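Thread time, friends, and it's a long one, so get something cold to drink. I want to talk about the pond behind the old MacKinnon mill and the mussels living in the mud at the bottom of it.

Most people who walk out there are looking at the herons (I don't blame them, I do it too!). But a freshwater mussel spends its whole day pulling water in, keeping the bits it can eat, and letting cleaner water back out. A whole bed of them is doing a job the town would otherwise have to pay for.

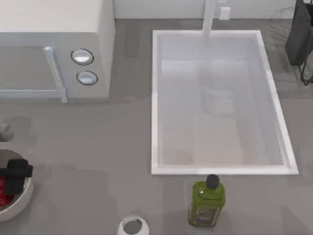 They also have the strangest childhood. The larvae have to hitch a ride on a fish, clamped to a gill or a fin, and many kinds will only take certain fish. Lose the fish and the mussels can't replace themselves, even though the old ones may sit there for years looking perfectly fine.

So when we did our Firkevard Creek count in April, I was nervous. We waded the shallow stretch with viewing buckets and found 384 live mussels, belonging to 9 species, and I may have whooped loud enough to scare off the kingfisher.

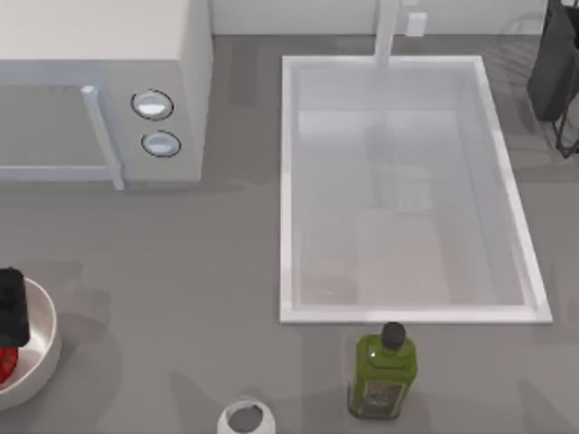
Now the less cheerful part. Only three of those mussels were small enough to be called young. That's a bed getting old, and I think the little dam downstream has a lot to do with it, because the host fish can't get past it in spring when they need to.

I wrote all this up for our Clisteo newsletter and asked what folks thought about taking the dam out.

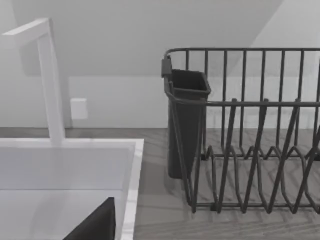

Wouldn't pulling the dam just dump all that silt on the mussels you're trying to save? one reader wrote back, and it's a fair worry, one I've lost some sleep over myself. Silt can smother a bed. The plan I like best draws the water down slowly over a couple of seasons, and moves the closest mussels upstream first.
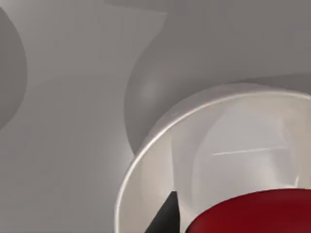
Mussels do travel well if you keep them cool and damp and set them back in the right kind of bottom. The tricky bit is finding them at all. A mussel in a creek bed looks like one more dull rounded thing, dark gray against lighter gray, with only the curve of one side showing, and you can step right over it. Go slow, feel with your fingers, and please put every one back where it was.

If you'd like to come along on the next count, send me a message and I'll find you a bucket. Old sneakers are fine.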